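Woltier Opens Shared Desk Room at Klinhom Building

Jul 29, 2021
By Orathai Chantharasri, Woltier Press Office
31 shares | 4 comments

WASTENECK – Woltier, the provider of shared workspaces, today announced the opening of its new desk room on the second floor of the Klinhom building in Wasteneck. The room offers 34 work places to independent programmers, students and small firms that need a permanent desk but do not wish to sign a long lease.

Work on the room began in June and was carried out by the Drirlow joinery workshop, which also supplied the shelving in the corridor and the doors of the two meeting rooms. The floor has been relaid, the lighting replaced and the number of power outlets doubled.

"Our members spend long days at their desks, and they asked us for surfaces they could enjoy working at," said Ekkachai Limsakul, managing director of Woltier. "We have kept to light wood throughout, and we have left it to each member to decide what stands on it."

Members may leave screens, plants and personal items in place overnight. Under the previous arrangement at Wasteneck, all desks had to be cleared by closing time. 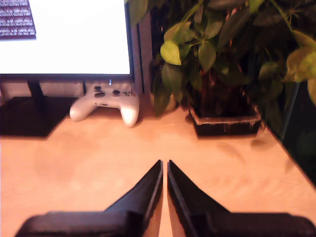 Desks and Equipment

Every place is supplied with a desk, a chair and a lockable drawer. Members who do not bring their own monitor may borrow one for up to 9 months at no added charge. Those who work with a second screen are asked to mention it when they apply, so that a wider desk can be set aside for them.

Cables may be run across the desktop or through the opening in the wall behind it. The building's technical office, led by Yufang Long, will check all power connections before a member moves in and will repeat the check once a year.

Drinks are permitted at the desks. Glasses and mugs are provided in the kitchen across the hall, and members are asked to return them there at the end of the day. 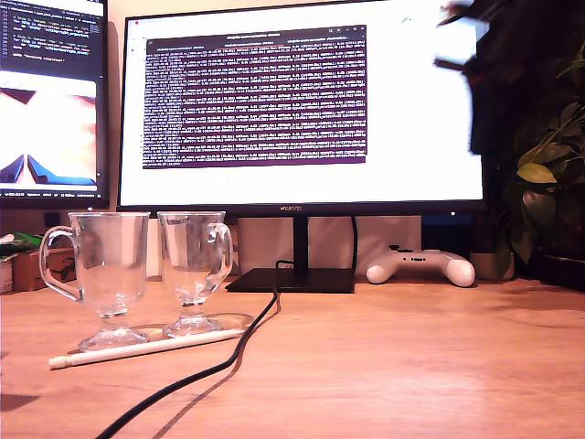 Monthly membership includes use of the kitchen, both meeting rooms and the bicycle store. Evening access until eleven is available on request. Kanako Fujimoto, who manages the Klinhom building, will receive applications at the front desk and will arrange visits for those who wish to see the room before applying.

Woltier will continue to operate its existing room on the ground floor, where desks are rented by the day.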